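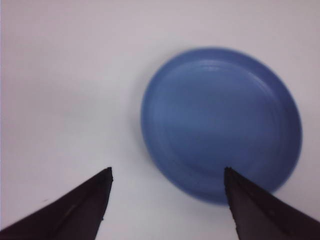
Blue dish on the white table.

Notebook, December
6 minute read

Back to the transcript coding this morning, after rather too long away from it. For anyone picking this up cold: we are reading the statements and press conferences on whether to send forces to the Brurnard straits, and marking each answer for how much the speaker gives away (scale of 0 to 4, where 0 is a flat refusal and 4 is something the press office plainly wished had stayed indoors).

There are 514 answers in the whole set and I have now been through 389 of them, which I'm really pleased with, even if my eyes are not. The Nomthorpe hearings are finished. The Firkville press conferences are the bulk of what's left, and they are a slog, as the same four questions come round again and again in slightly different hats.

What I keep noticing, and would love a second opinion on, is that the high scores hardly ever come from a prepared statement. They come late in a session, usually on a follow-up, when a minister has already said no twice and then tries to be helpful. The best one today was asked whether ground troops were ruled out, said yes, and then spent a long paragraph imagining a situation in which they might be needed after all (somebody's afternoon was ruined, I should think!). The newspapers called it a gaffe. I gave it a 4 and felt rather fond of it, as it's the only place in the whole file where you can see what the resolution would and wouldn't have allowed.
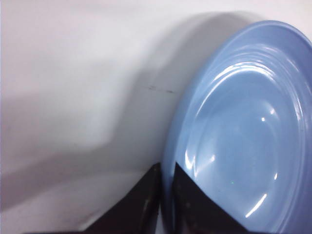
A problem with the scale, though. I had 13 answers today where the speaker was perfectly open about something that was already public, and under our present wording those come out as 3s. That can't be right. Reading out last week's communiqué in a frank tone of voice is still reading out last week's communiqué. I've put a small "p" beside each of them in the sheet and left the scores alone for now, so please don't tidy them away. My own feeling is that we want a separate column for whether the thing was new, and keep the scale for manner only, but that means going back over Nomthorpe and I know how popular that will be.

Also, the word "limited". Goodness me. It turns up for the length of the operation, for its aims, for the number of ships and once, I think, for the public's patience. I began by marking each one and gave up before lunch. If we do want to say anything about it in the paper it should be its own little exercise, with a cap of 1,000 words of context either side or we shall be here till spring.

Ran the agreement check in Kong on the Nomthorpe batch before packing up. It fell over twice on the curly quotation marks and then went through once I'd swapped them for straight ones. Two of us agree nicely on the 0s and 4s and wander about in the middle, much as we did in the pilot.

To do next:
- finish Firkville, starting from the evening session
- write up the "new or not" column properly and send it round
- find the missing last page of the second Nomthorpe hearing (the scan stops in the middle of an answer about the vote)
- ask whether the off-camera briefings count at all, as I've been leaving them out

Tea's gone cold, so I'm stopping there for today.

Contact the project office | © Brurnard Transcripts Project | Back to top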